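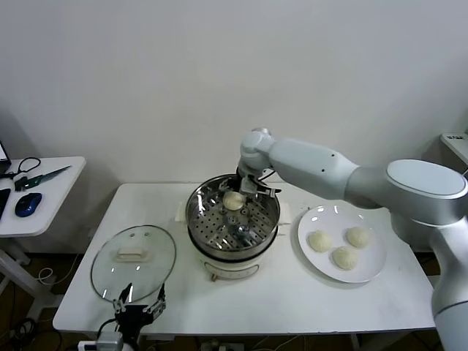
*One bun on the steamer tray, three on the plate, lid off to the side.*

Hi all,

Great question in the last digest, and I can't resist jumping in, steamed buns being my favorite thing to talk about!

> I tried the basic bun dough from the January recipe swap. Flavor was lovely, but mine came out flat and kind of wrinkly on top. I have one of those electric pots with a steamer tray. Should I be putting them all in together? And do they go in right away or sit first? I'm at altitude here in Flalldale if that matters.

I use an electric pot too (stainless bowl, cream base, glass lid) and I love it for this. My dough is 454 grams of flour, plain yeast, a spoonful of sugar and warm water, kneaded until it's really smooth. If you can still see little lumps, keep going! I scaled the batch for the Undgate potluck last year and ended up with 44 small buns, but at home I make just a few big ones.

On your questions: let them sit after shaping. They should feel lighter when you pick one up, and a poke should fill back in slowly. And give them elbow room on the tray. I started out cramming mine in and they glued themselves into one giant bun (delicious, but you needed a knife). Now I steam in small rounds and leave the others waiting on a plate, well apart so they don't touch.

The wrinkles sound to me like the lid coming off too fast. When the time is up I switch off the heat, wait five minutes, then tip the lid just a crack before taking it all the way off. Lay it flat on the table when you load the pot and wipe it dry before it goes back on, so you start without drips.

I can't say much about altitude, sorry. Matard is pretty low. Maybe one of the Villalobos folks has worked it out?

One thing I'd love to hear from everybody: do you line the tray? I've used parchment squares, cabbage leaves and plain oil, and the cabbage leaves are winning by a mile. They smell wonderful and peel right off. Please send your results, even the flat ones!

Happy steaming,
your bun person in Matard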